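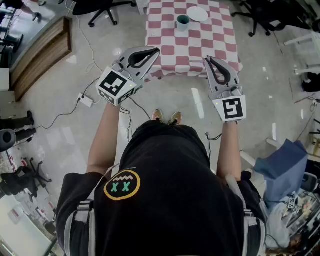

発表者メモ(読み上げ用ではありません。話す順番の確認用)

題:「食器の色で食べる量は減るのか」を疑ってみる
持ち時間 30分、質疑込み

■ 導入
最初に手を挙げてもらう。「小さいお皿に替えると食べ過ぎを防げる、と聞いたことがある人」。たぶんほとんど挙がる。次に「その元になった論文を読んだことがある人」。ここで間を取る。責める口調にしないこと。私も三年前までは読まずに人に勧めていた。

■ よくある主張
・皿を小さくすると量が減る
・青い皿は食欲を落とす
・赤い皿は「止まれ」の合図になるので減る
・料理と皿の色の差が大きいと、よそう量が減る
四つ並べたら、二番目と三番目で一度止まる。青でも減る、赤でも減る。では何色なら増えるのか。白だという人もいるが、白い皿は昔からどこの食堂にもある。比較の相手がいつも白なら、珍しい色は何でも「効果あり」に見えかねない。

■ 研究の読み方
参加者が26人の実験を例に出す(スライドの表)。一回の食事、場所は大学の一室、出したのはスナック菓子。これで夕飯の話までしていいのか。
見るところは、人数、回数、食べた量をどう測ったか。「よそった量」と「食べた量」は別物。ここを混ぜた記事が本当に多い。残した分を量っていない実験もある。
あらかじめ分析の方法を登録していたかどうかも触れる。時間が押していたら飛ばす。

■ 売る側の話
ブルタヴィク(Bultavik)の「満足プレート」、4枚組で3,399円。箱に「研究で実証」とある。問い合わせたところ、届いたのは社内アンケートの要約だった。満足したかどうかを聞いていて、量は聞いていない。
※ここで笑いを取りに行かない。前回の会で受けすぎて、会社の悪口の会みたいになった。
皿自体は悪くない。縁が厚くて洗いやすい。自宅でも使っている。私の体重は変わっていない。もちろん、これも一人分の話なので証拠にはならない、と付け足す。

■ イニル・ハンフリーズ(Ynyr Humphreys)さんの反論
ナスブリッジの勉強会で言われたこと。「効果が小さくても、皿を替えるだけなら害もないだろう」
一理ある。ただし害がないとも言い切れない。小皿で三回おかわりする人はいるし、高齢の家族がいる家では、食べる量が減ると困る場合もある。「減らす」がいつも良いことだという前提がどこから来たのか、会場にも聞いてみたい。
彼とは結局、意見が合わないままです。そのまま伝える。

■ では何を信じるか
一度に出す量そのものを減らすと食べる量が減る、という話は、色の話よりはまだ筋が通っていると思う。それでも、数か月続けたときにどうなるかは別に調べないといけない。間食で取り返しているかもしれない。
「脳が錯覚するから」という説明には特に注意。同心円の錯視の図はきれいだが、あれは円の大きさの見え方の話で、肉じゃがの話ではない。

■ 質疑で来そうなもの
Q 子どもの好き嫌いに皿の色は効きますか
→ わからない。知っている範囲では、答えられるだけの材料がない。無理に何か言わない。
Q 箸やフォークの重さは?
→ 同じ問題。誰が、何回、何を食べて測ったかを聞き返す。
Q では先生は何色の皿を?
→ 割れずに残っているもの。

■ 事務
配布資料は一枚、裏面に文献。マイクは手持ちしかないそうなので、ページ送りは司会の人に頼む。表のスライドは文字が小さい。数字は口で読む。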